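Home Sports How It Works Quizzes Games Grown-ups

How does scoring work in hurling?

Hurling is one of the oldest field games in the world. It is played mostly in Ireland, but there are clubs in lots of other countries too. Two teams of 15 players use wooden sticks to hit a small, hard ball. The stick is called a hurley and the ball is called a sliotar. You say it "slitter".

If you watch a match for the first time, the score can look very odd. It might say 2-14 to 1-16. Which team is winning? You need to know a bit about goals and points to work it out.

The goalposts

At each end of the pitch there are two tall posts with a bar across them, so they look like a big letter H. There is a net behind the bottom part, like the net in football. A goalkeeper stands in front of it.

If the ball goes over the bar and between the posts, the team gets one point. If it goes under the bar and into the net, that is a goal. A goal is worth three points.

An umpire in a white coat stands beside each post. For a point, an umpire waves a white flag. For a goal, it is a green flag.

Reading the score

The first number is the goals and the second number is the points. To find the total, multiply the goals by three and then add the points.

Let's go back to our score. The first team has 2-14. Two goals make six, and six add 14 is 20. The second team has 1-16. One goal makes three, and three add 16 is 19. So the first team is winning by one.

Try another one. Restley have 0-17 and Driklow have 3-7. Restley have not scored any goals at all, so their total is just 17. Driklow have nine from their goals and seven more, and that makes 16. Restley are ahead, even though Driklow have put the ball in the net three times.

Point or goal?

Players often have to choose very quickly. A point is easier to get, and good players can hit one from a long way out. A goal is harder because the goalkeeper and the defenders are in the way.

Sawsan Fakhoury coaches the under-tens at Restley. She tells her players to look at how much time is left. "If we are one behind near the end, a point will do - we would be level," she says. "If we are three behind, we might need to go for the net."

Being three behind is still close, as one goal makes the scores level.

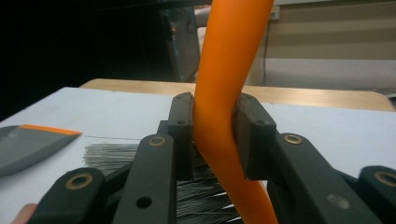

Frees and sideline cuts

When a player breaks a rule, the other team gets a free. This means they can hit the ball without anyone tackling them. The player usually lifts the ball with the hurley and then strikes it. Many points in a match come from frees, so most teams have one player who practises them a lot.

If the ball goes out at the side, the other team takes a sideline cut. The ball has to be hit straight from the ground. Sending it over the bar from there is very hard to do - watch out for the cheer if somebody manages it.

Words to know

Hurley: the stick
Sliotar: the ball
Free: a hit given when the other team breaks a rule
Puck-out: the goalkeeper's hit to start play again after a score or a wide
Wide: a shot that misses and goes past the outside of the posts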